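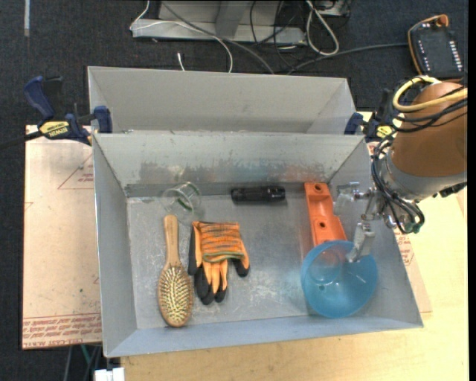 Le bac avant avec ses six objets, la pince au niveau du bol bleu.

Projet Vudemach, compte rendu de mi-parcours
Radymyr Karpenko, groupe 6

Bon, je reprends où je m'étais arrêté en avril. Le sujet reste le même : vider un bac dans l'autre, objet par objet, sans que personne touche au bras. Sur le papier ça paraît tout bête, et j'avoue que j'avais prévu de boucler la partie saisie en deux séances (j'en suis à beaucoup plus, passons).

Côté montage, les deux bacs en tôle sont maintenant tenus à la table par des serre-joints. Avant, le bac avant glissait dès que la pince appuyait un peu sur une paroi, et toutes mes positions étaient à refaire. Depuis, je n'ai plus retouché à la calibration, quel bonheur !

Pour les objets, j'ai voulu des choses qui ne se ressemblent pas du tout. Le bécher en verre, c'est mon cauchemar : il est presque transparent, la caméra voit surtout le métal gris derrière. La brosse à cheveux se prend bien par le manche, très mal par les picots. Le gant de travail change de forme à chaque essai, donc impossible de lui donner un point de saisie fixe. Le bloc orange avec ses deux trous est de loin le plus docile, et le petit cylindre noir roule si on arrive de travers. Reste le bol bleu : j'ai d'abord essayé de le serrer par l'extérieur, les doigts dérapaient, alors je descends un doigt à l'intérieur et je pince le bord. Merci à l'équipe Horobets pour l'idée !

Les chiffres, puisqu'on me les demande : 400 essais au total, dont 198 saisies réussies. Oui, c'est moins d'une sur deux. Mais les 50 premiers étaient catastrophiques, je fermais la pince trop tôt à cause d'une erreur de signe dans mon script (trouvée un soir à 22 h, grand moment de solitude). Je les ai laissés dans le total, ça me semblait plus correct.

Ce qui coince encore : les câbles. Quand le poignet tourne trop, la boucle jaune se tend et je dois tout arrêter. J'ai limité la rotation dans le programme, du coup certains angles dans les coins du bac ne sont plus accessibles. Il faudrait revoir le passage des câbles le long du bras, mais je voudrais l'avis de l'encadrant avant de démonter quoi que ce soit.

Pour la suite, je refais une série complète avec la nouvelle approche du bol, puis je m'attaque au bécher, avec un autre éclairage si j'arrive à en emprunter un.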